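Readers Wanted for the Skornine First Novel Prize

Sisness Books is looking for 14 new volunteer readers to join us for the coming round of the Skornine First Novel Prize, and if you are the sort of person who finishes a novel at midnight and badly wants to talk to somebody about it, we would dearly love to hear from you.

Last year 323 manuscripts came in, from retired schoolteachers and night-shift nurses and one very brave writer who sent us 713 pages in verse. Each of them was read with care by two people, and we mean to keep it that way, however high the pile gets!

What you would be doing

You'll receive a small batch of openings each month from July through November, 80 pages apiece, and write a short, kind, frank note on each one. You don't need a literature degree, and you don't need to have reviewed before (though if you have a blog or a column, do tell us, we're nosy). We care much more that you read widely, and that you can say why a chapter moved you or why it left you cold.

What we offer

There is no fee, I'm afraid, but every reader gets the full Onsri paperback list for the year, a seat at the prize supper in Curkton, and our thanks in the back of the winning book. Travel to the supper is paid.

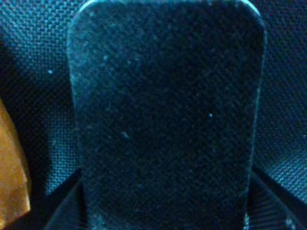

How to apply

Send us a page on a novel you love, or one you fell out with, along with a line or two about yourself and how much time you can spare. Applications close at 5 p.m. on the last day of May. Write to the Readers' Desk at Sisness Books, Curkton, or hand your letter in at the shop counter.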